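Tikerance Sorting Challenge

The Tikerance Sorting Challenge is a student project in two-arm robot manipulation, run as the final assignment of the robotics class at Novden Technical College. Student groups train a pair of table-mounted robot arms to sort small household goods into colored baskets. The project takes its name from Tikerance, the software the class uses to record and replay arm movements. It is coordinated by Zeeshan Talpur, an instructor in the college's automation department.

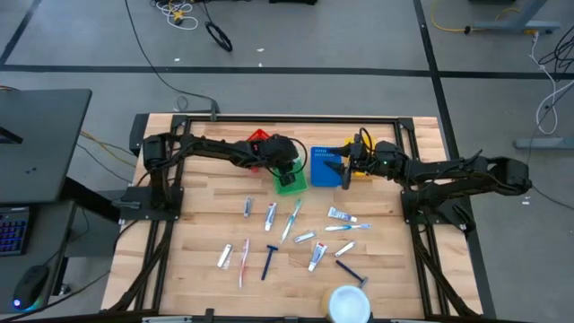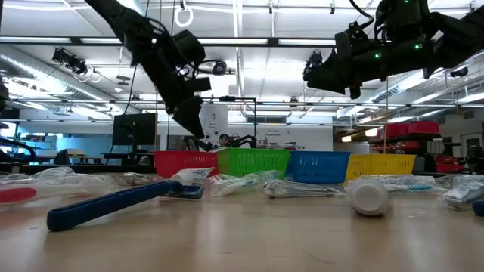
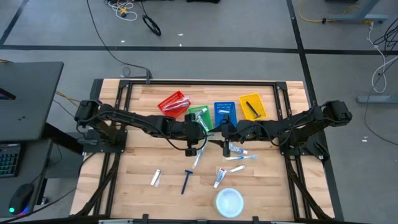
Two-arm stations with toiletries and red, green, blue and yellow baskets, Tikerance Sorting Challenge.

Background

The class was first taught as an elective in programmable controllers. Lab work in the early years was done on a single conveyor line donated by Schouten, a regional packaging firm, and groups took turns on it. The conveyor was retired when replacement parts for its drive could no longer be bought, and the department moved to table stations with two arms each. The arms were supplied by Nuteck under a teaching agreement that also covers spare servos and cables.

The sorting assignment replaced a written exam. According to the course handbook, toiletries were chosen as the working material after a trial term with wooden blocks, in which most groups finished well before the deadline. Toothbrushes and razors are long and light and tend to turn in the gripper when picked up off center. Toothpaste tubes vary in stiffness. Items in clear plastic packaging are harder again, and groups usually leave them until the second half of the term.

Station layout

Each station has a wooden tabletop, two black arms and four plastic baskets: one red, one green, one blue and one yellow. The baskets stand toward the back of the table and the goods are laid out in front of them. Baskets are not fixed to the table. They may shift when an arm touches them, and a group may not reset them by hand during a scored run.

Floor tape marks the area that students must stay out of while the arms are powered. The group member at the keyboard may stop the arms at any time, but a stop ends the run.

Format

Students work in groups of three. The term is divided into a recording phase and a running phase.

In the recording phase, a group guides the arms through the task by hand and saves each attempt as an episode. The handbook sets a minimum of 656 episodes per group and a maximum of 2000. Failed attempts may be kept if they are labeled as failed. Groups are expected to change the starting layout between episodes, and a set in which the same layout appears repeatedly can be sent back.

In the running phase, the group trains a model on its episodes and lets the arms work without guidance. A scored run lasts eight minutes. The layout is set by a student from another group, who may place items at any angle but may not stack them.

Basket assignments are announced at the start of the running phase and differ from year to year. In one common arrangement, toothbrushes go in red, toothpaste in green, small metal items in blue and razors in yellow.

Scoring

One point is given for each item in the correct basket at the end of the run. An item in the wrong basket costs one point. Items left on the table score nothing. An item that falls to the floor costs two points and may not be picked up until the run is over.

An item that rests partly on a basket rim counts as inside if it stays there when the arms are powered down. This rule was added after a dispute over a toothbrush lying across two baskets, which the judges had scored for both groups in different ways on the same afternoon.

Passing an item from one arm to the other is allowed and earns no extra points. Most groups avoid it and give each arm its own half of the table. The drawback of this method is that an item on the left whose basket is on the right has to be carried across the middle, where the arms can block each other. Several groups have written a simple waiting rule that holds one arm back until the other has cleared the center.

Assessment

The scored run counts for less than half of the final grade. The rest comes from the episode set, a lab notebook and a written report. The report must include at least one failure the group could not fix, with a statement of what was tried. Talpur has said that the notebook is the part students most often underestimate, and that late entries copied from memory are easy to recognize.

Groups whose run is ended by a hardware fault are given a second run on another station. A loose cable is not treated as a hardware fault if the group skipped the pre-run check.

Later changes

The current rules were issued on 2024-07-29 and took effect with the class that began in August. They raised the number of groups from eight to nine and dropped the bonus for finishing early, which had led some groups to run the arms faster than they had practiced. The same revision allowed groups to share episode sets, provided that both name the source in their reports.

A proposal to add a fifth basket for unidentified items was turned down. The department gave the reach of the arms as the reason.

See also

Pick and place
Teleoperation
Learning from demonstration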